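Rivix Hand-Held Gripper, Soft Finger Set
Tested and listed by Urkeler

We have been swapping fingers on hand-held grippers for most of a year now, and this is the pair we keep going back to for cloth. The Rivix soft set is bright yellow, easy to spot in wide-angle video, and it has a long oval cutout near the top of each finger that lets the tip give a little when it meets something it shouldn't crush. If you record demonstrations with bedding, clothes or towels (our favorite stuff, and the stuff that breaks most grippers' hearts), start with these.

Who tried them
Ayana Tsegaye and Bradley Clegg ran the comparison against two other sets, the Ukomard flat pads and the Sotomayor ribbed fingers. All three went on the same hand-held body. The rooms were ordinary lived-in rooms with daylight from the windows, and the items were whatever was in them. No lab table, no folded sample squares!

Thick bedding was the part we were most curious about. Seams are a pain: a flat pad rides up over the stitching and lets go, and a ribbed finger can snag on it. The yellow ones did well going in from underneath, where you have to find an edge by feel and close before the weight of the cloth slides away. 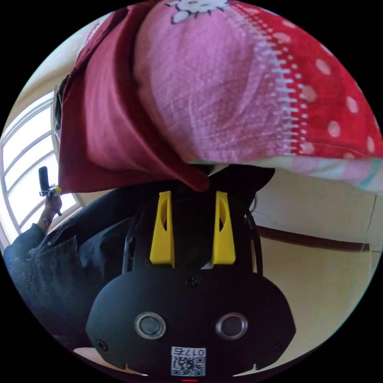

Can I use the soft fingers on a robot arm as well as the hand-held body?
They fit both, as long as the arm has the Rivix mounting block. The block is sold separately, and the same two screws hold the finger in either case.

How they compare
Ukomard flat pads: great on cardboard and books, and the cheapest to replace. They slip on anything fuzzy.
Sotomayor ribbed: the strongest hold of the three. Bradley loves them for towels. They leave marks on thin knits, so Ayana took them off after the first sweater.
Rivix soft: a bit less hold than the ribbed set, much kinder to the fabric, and the release is lovely. Open your hand and the cloth drops where you wanted it.

We cycled one pair 3000 times on the bench before the comparison and found some scuffing at the tips and no tears. Yaryna Lysenko did that run and is starting a second one with the fingers mounted backwards, just to see what happens.

Knits and fleecy fabrics deserve their own note. They stretch, they bunch up between the fingers, and they love to hide what you're holding from the lens. Keep the gap between the fingers in view while you close. It takes a little practice and then you stop thinking about it.
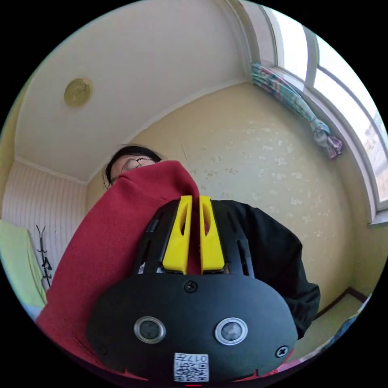

Rivix soft fingers on the hand-held body, with red knit-like fabric behind them.

In the box
4 soft fingers (two pairs)
Mounting screws and a hex key
Printed fitting card

Care
Wipe with a damp cloth. Lint collects in the oval cutouts, and a dry toothbrush gets it out. Check the screws every 100 grasps for the first day or so, while the blocks settle.

Warranty is 12 months on the fingers. Fitting questions go to Mesfin Tilahun at the parts desk, who has a spare set out and is happy to try odd fabrics if you mail him a scrap.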